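Fading in Cotton Bedding and Clothes: What We Found

Our group wanted to know why some dyes give up so fast and others hang on for years. We cut 46 swatches from old sheets and T-shirts, then washed each one 17 times with the same detergent. Torunn Nygård ran the light box, and Embla Haugland did the color readings every Thursday.

The blues were the big surprise! Two of them lost color in patches long before the blacks changed at all – we had bet on the opposite. Sunlight did more damage than hot water, and we would love to test that again with linen.

Pale blue and black, the two colors we kept coming back to:

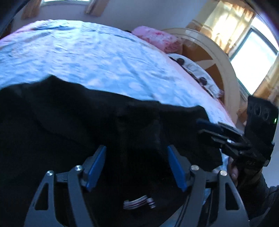 What We Would Change

More swatches per dye, and a second light box.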